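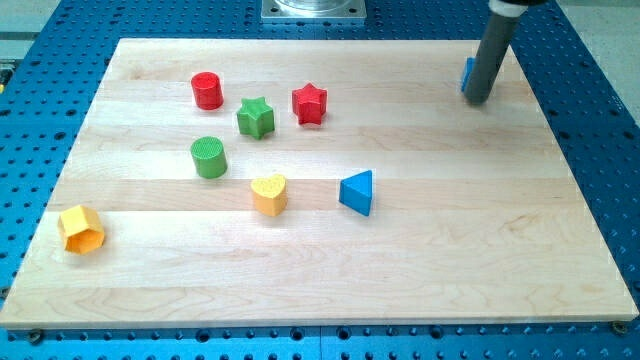
By Shanti Tomar

TRALTATVILLE - Visitors to the Dunier robotics lab got a close look at its block-handling project during an open day on 22 March 2019.

The lab, on the second floor of the old Moschos building, let 621 people through its doors. Most of them stopped at the blue table where a robot arm works over a maple board set with children's shape-sorter blocks, among them stars, a heart and cylinders in red and green.

Harsh Prajapati, who runs the project, told visitors that the blocks are a cheap way to test how well an arm copes with different shapes. "A star and a cylinder need different handling," he said. "If we can get this right, we can move on to machine parts."

The team has logged 2,320 trials since September. Prajapati said the octagon still gives them the most trouble.

Groups of 50 were taken through at a time, and children were allowed to choose which block the arm should go for next. Kamlesh Rawat, a teacher at Drurnesine Middle School, brought 2 classes. She said her students had more questions than the staff had time for - mostly about what happens when the arm gets it wrong.

The lab plans a second open day in the fall. Admission will be free.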